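Notes from the Back Bedroom
15th February

Hello again, and a big hello to the new folks who came over from Wing-sze Tu's gardening letter. I hope you like soup, laundry opinions and long stories about my relatives, because that is mostly what you're getting.

I've been meaning to write about hand-me-downs for ages. My sister dropped off two enormous bags of kids' clothes last month and I've been up to my elbows in them ever since, so now seems like the moment.

I grew up as the third of 4 girls in Voscombe, and I don't think I owned a new coat until I was in college. Everything came down the line. My oldest sister got the coat, then the next one, then me, and by the time it reached the baby the lining was mostly safety pins. I was a bit sore about it back then (there was a mustard yellow one with toggles that I will be complaining about until I die). Now I have two boys who go through sneakers like popcorn, and I would kiss that mustard coat if it walked in the door.

So when the bags arrived I was thrilled! And then I opened them, and it was one of those jobs where you pull out a single sock and suddenly you can't see the carpet. There were baby things in with the size tens. There was a swimsuit. There was a perfectly good raincoat rolled up inside a pair of snow pants, and one mitten, and a library card from Storham that expired when my nephew was in preschool. I sat down on the floor with a cup of coffee and didn't get up until it was time to start dinner.

My friend Shufen Jiang came over on the second day and took charge. She has three kids and runs the clothing swap at the Tollora community hall, so she's handled more tiny pants than anyone I know. Her way of doing it is to forget the labels. She holds the thing up against something your kid is wearing right now and goes by that, and I have to say it went so much faster. Half of the shirts marked 8 were smaller than the ones marked 6. One pair of jeans marked 10 would have fit the dog.

We ended up with a pile for now, a pile for next winter, and a pile for the swap. The next-winter pile went into a tote with masking tape on the lid, and I wrote the year and the size on it in marker. I used to think I'd remember what was in there. I have never once remembered. A couple of years back I found a whole bin of adorable 3T overalls when my youngest was already in kindergarten, and I'm still not over it.

Stains got a pile of their own. A few of you wrote in after the last issue asking what I use, and it's nothing fancy, just dish soap rubbed in with an old toothbrush and then a long soak in cool water overnight. It won't touch old grass stains on the knees, so those go to the boys as "yard pants" and I stop thinking about them. Yuxi Peng emailed to say she swears by putting things out in the sun while they're still damp, and I'd love to try it, but the sun and I have not been on speaking terms since Thanksgiving. Maybe in March.

The part I didn't see coming was how much I'd want to keep. Not for the boys, for me! There was a little corduroy jacket that both my nephews wore, and I have a very clear picture of each of them in it, eating the same kind of popsicle on the same step. I put it in the swap pile and took it out again twice. It's hanging on the back of my door at the moment. Shufen saw it and very kindly said nothing.

And the red and white one went straight into the wash, before any of the sensible things. My oldest had spotted it and wanted it for the next morning, so there went my nice system.

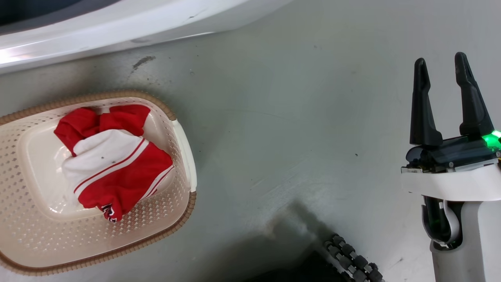

In the basket, along with my good intentions.

He did let me fold it eventually. I should say that I'm not much of a folder. I iron pillowcases (I know, I know) but kids' tops get folded in half, folded in half again and shoved in the drawer, and so far they've all grown up fine.

Now, the swap itself. It's on again in March at the Tollora hall, same room as last time, in through the side door by the bike rack. Essam Belkadi is doing the coffee, so come early for a cup before you dig in. Last fall 323 pieces came in and by lunch there were only a few sad sweatshirts left, and I'd love to see us beat that. You don't have to bring anything to take something home. Please do check the pockets, though. I found a whole granola bar last time.

What we need most is bigger boys' stuff, anything from size 12 up, and winter boots in any size at all. We're fine for baby clothes. We are so, so fine for baby clothes. Hangers would be great too, and the hall has 200 of those little plastic size rings, so don't go buying any.

If you can't make it and you've got a bag to pass along, leave it on my porch, on the bench and not the steps, please, or the mail carrier has to climb over it.

Next time I'll have Zixuan Ren's noodle soup recipe, the one with all the ginger. I've made it twice this week already and want to get the broth right before I type it up.

Stay warm, and write back if you've got a better idea for grass stains!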